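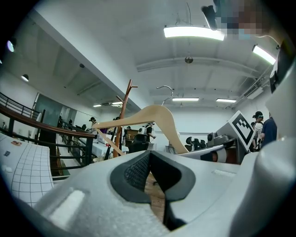 Skernico gripper drops thin parts after 19 minutes

rundown_belt
24 Mar 2020
Running a Seol hand gripper with the Skernico control board. Wooden hangers, shirts, anything under an inch thick. First 19 minutes are fine. Then the grip force sags and the part slides out of the pads. Log shows fault 1622 every time. Power cycle clears it and I get the same thing again. Already swapped the battery.

Eltis_tech
1622 is motor overtemp on that board. It cuts the current before it shuts down all the way. Let it cool and see if you get your time back.

padworn
I'd look at the pads first. Mine got shiny and dropped everything smooth. New rubber fixed it.

rundown_belt
Pads are new in May of last year and don't look shiny. They also hold fine after a restart.

padworn
May is a long time for rubber. I change mine every 3 months.

Eltis_tech
Pads don't throw a fault code. What's your hold current set to?

rundown_belt
13. It came that way.

Eltis_tech
Too high for a hanger. Drop it to 8 and try again.

m_kettner4
Disagree with just turning it down. If it lets go of something heavy over somebody's foot you have a bigger problem. A gripper should stop and beep on overtemp, and this one goes soft with no warning. Rundodier has a firmware patch that makes it alarm first. I'd put that on before touching the current.

Eltis_tech
He's holding hangers. But yes, do the patch too.

rundown_belt
Patch is on, current is at 8. Ran 40 minutes with no fault. One hanger slipped when I turned it fast, so I may go to 9. Ordered pads as well.

padworn
Good. Post how the pads do.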